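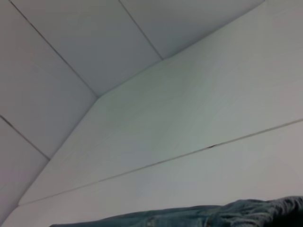
Paneeldecke reinigen: Anleitung für glatte weiße Deckenplatten und ihre Fugen

Von Solange Boyer, 31. Mai 2026

Weiße Paneeldecken sehen lange sauber aus. Der Staub sitzt zuerst in den Fugen und fällt erst auf, wenn man von der Seite gegen das Licht schaut. Wer einmal im Jahr durchgeht, braucht keine starken Mittel. Die Anleitung gilt für glatte, matte Platten mit geschlossener Oberfläche. Für gelochte Akustikplatten und für Mineralfaser ist sie nicht geeignet, dort wird nur trocken abgesaugt.

Was gebraucht wird

Trittleiter mit Haltebügel
Staubsauger mit weichem Bürstenaufsatz
Flachwischer mit Teleskopstiel
zwei Mikrofaserbezüge, einer davon bleibt trocken
weicher Flachpinsel, 3 cm breit
Eimer mit lauwarmem Wasser und etwas mildem Spülmittel
Abdeckfolie oder alte Laken
Schutzbrille

Ich benutze seit dem Umzug den Flachwischer von Brutmont, weil sich der Kopf am Stiel feststellen lässt. Ein anderer geht auch, solange er nicht von selbst umklappt. Bei einem losen Kopf schlägt die Kante gegen die Platte, und auf Matt bleibt jeder Strich sichtbar.

Schritt 1: Raum vorbereiten

Möbel von der Wand rücken oder abdecken. Den Strom für die Deckenleuchten an der Sicherung abschalten und die Lampen abkühlen lassen. Gearbeitet wird bei Tageslicht, am besten vormittags. Die Fenster bleiben beim Saugen geschlossen, sonst verteilt der Durchzug den Staub wieder im Raum.

Schritt 2: Platten prüfen

Vor dem ersten Wischen mit der flachen Hand leicht gegen jede Platte drücken. Gibt eine nach oder klappert, wird sie nur trocken gereinigt und danach neu befestigt. Gelbliche Ränder können auf einen Wasserschaden hinweisen. Dann erst die Ursache suchen und die Stelle vorläufig in Ruhe lassen.

Schritt 3: Fugen aussaugen

Den Staubsauger auf niedrige Stufe stellen und die Bürste längs der Fuge führen, immer in eine Richtung. Was hängen bleibt, mit dem trockenen Pinsel lösen und gleich mit der Düse auffangen. Keine Messer oder Schraubendreher benutzen, die Plattenkanten sind empfindlich. An den Anschlüssen zur Wand oder zu einer Verkleidung sammelt sich am meisten, dort lieber zweimal durchgehen.

Schritt 4: Flächen trocken abwischen

Mit dem trockenen Bezug Platte für Platte abziehen, vom Fenster weg in den Raum hinein. Den Bezug zwischendurch draußen ausschütteln. In Schlafräumen reicht das meistens schon, und man kann bei Schritt 6 weitermachen.

Schritt 5: Feucht nachwischen

In Küchen liegt ein dünner Fettfilm auf der Decke, der trocken nur verschmiert. Den zweiten Bezug eintauchen und so fest auswringen, dass nichts mehr tropft. In Bahnen parallel zur Fuge wischen und vor der Fuge absetzen, damit kein Wasser hineinläuft. Nach jeder zweiten Platte den Bezug ausspülen. Wird das Wasser grau, frisches nehmen.

Einzelne Flecken nicht reiben. Das Tuch auflegen, kurz warten, abtupfen. Schmutzradierer lassen auf matten Flächen glänzende Stellen zurück. Ich habe im alten Flur eine solche Stelle hinterlassen, und sie war noch beim Auszug zu sehen.

Schritt 6: Verkleidungen und Unterseiten

Schrägen, abgehängte Kästen und die Unterseiten von Hängeschränken werden gern vergessen. Sie werden genauso behandelt wie die Decke, aber mit frischem Bezug. Lackierte Flächen vertragen etwas mehr Feuchtigkeit als die Platten. An Kanten den Wischer abnehmen und mit der Hand arbeiten.

Schritt 7: Trocknen lassen

Fenster öffnen und die Decke trocknen lassen, bevor der Strom wieder eingeschaltet wird. Danach noch einmal von der Seite schauen. Streifen verschwinden mit einem nebelfeuchten Tuch ohne Spülmittel.

Wenn die Fugen dunkel bleiben

Bei einer Schattenfuge gehört die dunkle Linie dazu. Der Spalt liegt etwas tiefer und bekommt weniger Licht. Zur Kontrolle mit einem weißen Wattestäbchen hineinfahren. Bleibt es weiß, ist die Fuge sauber. Zuspachteln sollte man sie nicht, die Platten müssen sich bewegen können.

Nachtrag

Oľga Šindelář hat gefragt, ob man die Platten nach dem Reinigen streichen kann. Lackierte oder folierte Platten nur mit Haftgrund, und vorher an einer verdeckten Stelle probieren. Die Farbe dünn aufrollen und die Fugen mit einem schmalen Pinsel vorstreichen. Im August habe ich das in der Abstellkammer gemacht, zwei Anstriche waren nötig.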